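Ticket 1624
Betreff: Vorführung Dienstag — linker Greifer verliert Tracking
Gemeldet von: Nele Van Dijk
Bearbeitung: Femke Kuipers
Priorität: hoch (Besuch von Bevetti im Haus)
Status: offen, Workaround läuft

Nele Van Dijk, 8:40
Beim Probelauf für die Führung springt die Pose vom linken Handgreifer. Rechter ist ok. Springt vor allem, wenn man den Arm weit nach außen nimmt. Log sagt "marker lost", dann zwei Sekunden nichts, dann wieder da. Besuch kommt um 10. Bitte schnell.

Femke Kuipers, 8:52
Welche Software ist drauf? Neu gestartet?

Nele Van Dijk, 8:55
Mundon, Build 954. Ja, schon 2 mal neu gestartet, hilft kurz, dann wieder weg. Akku voll, Kabel sitzt.

Femke Kuipers, 9:03
954 hatte am Anfang ein Problem mit der Belichtung. Automatik regelt zu langsam, wenn man vom Tisch richtung Fenster schwenkt. Bitte in den Einstellungen auf manuell und Wert 3000 eintragen. Danach Kalibrierung neu, sonst passt der Offset nicht mehr.

Nele Van Dijk, 9:14
Belichtung umgestellt. Besser, aber nicht weg. Kalibrierung bricht beim letzten Schritt ab, "timeout Tollska bridge".

Femke Kuipers, 9:17
Bridge Dienst auf dem Rechner beenden und von Hand starten, nicht über das Startskript. Das Skript wartet auf den alten Port. Steht im Ticket von Jeanine, wurde aber nie eingepflegt.

Jeanine Michiels, 9:20
Doch, ist eingepflegt, aber nur auf dem Rechner im Labor. Der Vorführrechner hat noch den Stand von vor dem Umzug. Mach ich nach der Führung, jetzt fass ich da nichts an.

Nele Van Dijk, 9:31
Bridge von Hand gestartet, Kalibrierung durch. Linker Greifer hält jetzt bei normalen Bewegungen. Beim weiten Ausholen immer noch ein Sprung. Markerwürfel abgewischt, da war ein Fingerabruck drauf, danach etwas seltener.

Femke Kuipers, 9:38
Würfel auch mal auf festen Sitz prüfen. Wenn er sich auf der Halterung dreht, stimmt die Zuordnung nicht und der Filter wirft die Pose weg.

Nele Van Dijk, 9:44
Hat minimal Spiel. Schraube nachgezogen. Ersatzwürfel keiner da, der letzte ist bei Petrenko.

Femke Kuipers, 9:47
Ok, dann für heute: Arme nah am Körper halten, langsam bewegen, nicht über die Tischkante raus. Wer führt vor?

Nele Van Dijk, 9:49
Ich an den Handgreifern, Rianne macht die Erklärung. Ablauf gekürzt auf Becher greifen und abstellen, das Notizbuch bleibt als Ablagefläche liegen. Umfüllen lassen wir weg.

Rianne Van Loon, 11:25
Besuch durch. Ein Aussetzer beim zweiten Durchgang, haben wir als Pause genutzt — Bevetti wollte sowieso wissen, was die Anzeige bei Verlust macht. Eine Frage blieb offen: wie oft neu kalibriert werden muss. Hab gesagt, wir melden uns. Wer übernimmt?

Femke Kuipers, 11:32
Ich. Brauche dafür aber die Logs von heute, komplett, auch vom Probelauf. Bitte nicht neu starten bevor die gesichert sind.

Nele Van Dijk, 11:40
Logs liegen im Ticketordner. Foto vom Aufbau am Tisch hängt unten dran. Zweite Gruppe kommt um 14 Uhr, wir lassen alles so stehen.
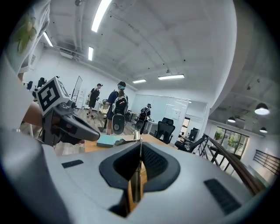
Femke Kuipers, 11:58
Logs sind da, danke. Offen bleibt: Startskript auf dem Vorführrechner (Jeanine), Ersatzwürfel bei Petrenko zurückholen (Nele), Antwort an Bevetti (ich). Ticket bleibt auf, bis der neue Würfel drauf ist und einmal sauber kalibriert wurde.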